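Kerslake Institute for Conflict and Mediation
Call for Participants: Ceasefire Monitoring and Negotiation Workshop

The Kerslake Institute invites applications for its residential workshop on ceasefire monitoring and indirect negotiation, to be held in Hullton in March. The workshop is intended for early-career professionals in diplomacy, humanitarian relief, journalism and public policy who expect to work in or on regions affected by armed conflict.

Participants will study how truces are drafted, how violations are reported and how third parties carry proposals between governments and armed groups that do not meet face to face. Sessions run for 8 days and are taught in English.
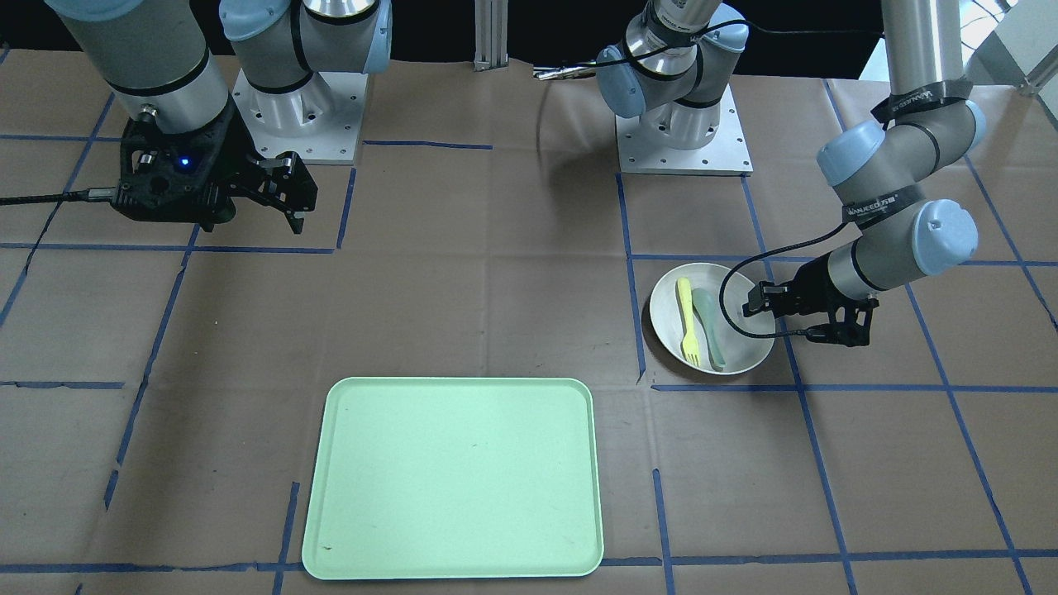 A total of 30 places are available. Selection will take into account professional background, region of work and the written statement. Applicants from field offices and local news organizations are especially encouraged to apply. No academic degree is required, but applicants must have at least two years of relevant work experience.

The final part of the program is a negotiation exercise built on a border dispute between two delegations, Remden and Kutden. Each participant is assigned to a delegation, to the mediating team or to the press group, and remains in that role until the exercise closes. Briefing papers are sent in advance and must be read before arrival.
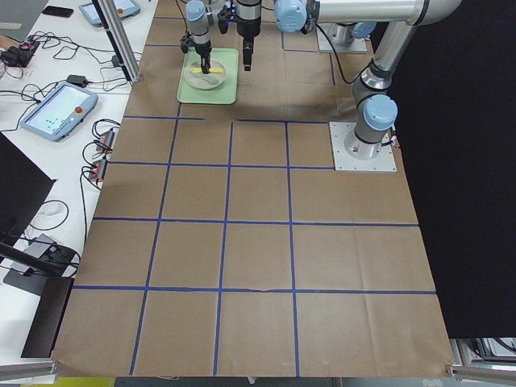

Tuition, shared lodging and meals are covered by the Institute. Travel is paid by the participant or the sponsoring employer – a small number of travel grants may be requested on the application form.

Applications must include a current résumé, a statement of no more than 3000 characters explaining the applicant's interest in the subject, and 2 letters of reference. Letters should be sent directly by the referees. Incomplete files will not be reviewed.

All applicants will be notified of the decision by email. Those selected must confirm attendance in writing and are expected to be present for the full program.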